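Florkero Opens Registration for Small-Space Sorting Workshops

05/12/2024 – Florkero, the home organizing service, is taking bookings for a new series of workshops on keeping paperwork and pantry goods in order in very small rooms.

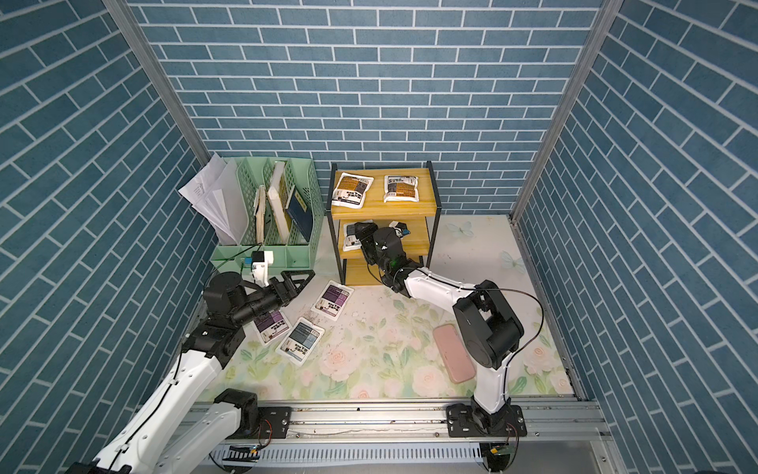

People tend to buy the containers first and sort later, according to Lindsay Ngata, and then the containers fill up with things that should have been thrown out. The workshops take the opposite order. Participants spend the first hour going through what they have before any shelf or file holder is brought out.

The series has 13 sessions and covers desks, shared corners and dry food storage. Groups are limited to seven people. Each session is built on a few pieces that most households already own or can find secondhand: an upright file organizer with compartments, such as the mint-green one in the back corner, and a low shelf unit with wood tiers on a black metal frame.

Books, notebooks and folders go upright in the compartments. Unfiled sheets are dealt with separately, as they are the part most people put off. Participants sort them into "keep," "answer" and "recycle," and are asked to bring a stack of their own from home.

Food pouches are handled on the shelf. Sealed pouches can lie flat on the upper tiers, with the printed side up so the contents and date can be read. The lowest level is kept mostly open for larger items or for cleaning underneath.

"We had a trial run in July and the paper took twice as long as we planned," said Rhys Stubbs. "So we moved the food part to the second half and gave the paper more time."

The program also has a short section on color and wall coverings. It looks at patterned surfaces, including blue brick-pattern wallpaper and floral floor prints, and at how plain or light-colored storage reads against them.

Florkero has set aside 200 places for renters and students at a reduced rate. A printed checklist comes with every booking – 3000 copies have been ordered, and those left over will go to Quinlan for its own members.

Registration is open now through the Florkero website. Group bookings and press questions go to Manaia Sheehan at the Florkero office.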